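Sorkum Flower & Prop Hire
Packing room help wanted, artificial flowers, seasonal with a chance of staying on

Posted in: Jobs / Part time / Warehouse and craft

We need hands. Two positions, maybe a third if the Dorcombe order comes through. Start as soon as you can, finishes end of December, some people stay on after that.

What we do: rent out artificial flowers and vases. Weddings, shop windows, hotel lobbies, school plays, one funeral home that likes white only. Stems go out in boxes, come back in boxes, and what comes back is never in the state it left in. That's the job, mostly. Sorting, fluffing, bunching, wrapping, matching to a vase, labeling, back on the shelf or straight out the door.

Where: the Usier building, upstairs, side entrance by the loading ramp. There is an elevator but its slow. Bus stops across the street. Bike rack inside the gate.

Hours: 14 a week to begin with. Mornings or afternoons, you pick, but pick one and stick with it please. Morning shift opens at 7:30. Afternoon is done by 6 and we mean it, the building locks up.

The work, in more detail because people always ask

Sorting. Reds with reds, whites with whites, by flower and then by stem length. Small ruffled blossoms get bunched. Tulips are kept as singles until a customer wants a dozen. Don't bunch tulips on your own initiative, the leaves crease and then we are steaming leaves all afternoon.

Bunching. Blossoms level-ish at the top, stems fanned a little under the heads and gathered lower down. Loose tie first, tape after you've turned it and looked at it from the back.

Vase matching. Colored glass goes with plain flowers, clear glass goes with whatever. Ribbed glass hides stems nicely, smooth glass does not. If you can see the tape through it, start over.

Packing. Heads up, tissue between, nothing on top of a white bloom ever. White shows everything.
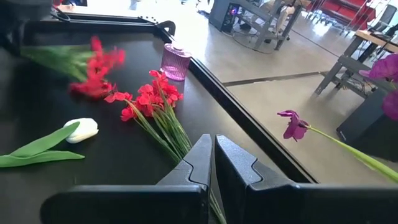 Kocabaş wrote in after the last time we ran this ad to say that black is murder on the eyes by the second hour and would we please put down something lighter for the green stems. Fair point. We tried gray felt, stems snagged on it, went back. We've put in better lamps since then and you can take a break whenever your eyes want one. The dark surface stays though, white petals are much easier to check against it, a smudge on the underside shows up right away.

Who we want

Somebody careful. You don't need to be a florist, we have had florists and they get annoyed that nothing smells. You don't need to be fast the first week either. Second week, a bit faster.

Good color vision for the reds, we carry a lot of reds and they are not the same red whatever the catalog says. There's a short color test when you come in, takes five minutes, tell us if you already know it'll be a problem and we'll look at vases and labels for you instead.

OK with standing. Stools are there but most people end up standing. Boxes aren't heavy, glass is heavier, two people for a full glass crate, no exceptions.

Nimble fingers help. So does patience with wire. Some stems have a wire core and the cut end will poke you, gloves are provided, thin ones and thick ones.

No dust allergies if you can help it. Returned stock is dusty, there's an extraction fan over the brushing bench and masks in the drawer.

Pay: hourly, paid every two weeks, rate confirmed in writing before you start. Trial shift is paid the same as any shift. Broken vases do not come out of your pay, things break.

Right now we are sitting on 216 bunches to check and 394 single stems, all of it back from the summer rentals, and the holiday orders are already comming in. That's the reason for the hurry. Dorcombe alone wants 70 vases dressed for their lobby and upstairs landings, red and white, and they change their minds a lot.

How to apply

Short note, few lines is plenty. Tell us:
morning or afternoon
when you could start
anything you've done with your hands, paid or not (sewing, model kits, cake decorating, fixing bikes, all good)
if you can lift a crate with another person

No résumé needed. Attach one if you've got one, we will read it. Please don't send photos of yourself, photos of things you made are welcome.

Drop the note at the side entrance, mailbox marked Sorkum, or use the contact form on this page and put PACKING ROOM in the subject line or it goes in with the rental requests and we lose it. It has happend.

We answer everyone within the week. If you're a yes from us you come in for a trial shift, three hours, wear something you don't mind getting lint and glitter on. Closed shoes. Long hair tied back. Coffee and tea on the landing, fridge for your lunch, microwave works if you hold the door.

Under 18s, sorry, not for this one, the crates and the wire cutters rule it out.

Positions stay open until filled. When the ad comes down, they're gone.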